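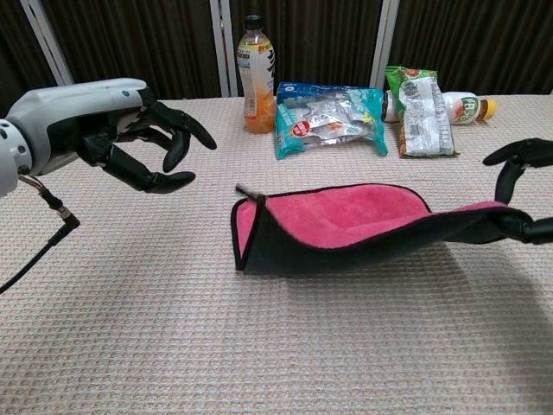

The Good Towel Comes Out Last

14 shares · 2 comments

In our house the groceries get as far as the back of the table and stop there, all in a row, the orange drink standing among them, until somebody finds a towel. Lachlan McIver, who kept a shop in Koltolthorpe for 30 years, swears by microfiber, and I've come around to his way of thinking (slowly, as I do with most things!). Mine is a bright fuchsia pink with a black underside, so I always know which face I've used. Fold it, wipe toward yourself, then turn it over and start again.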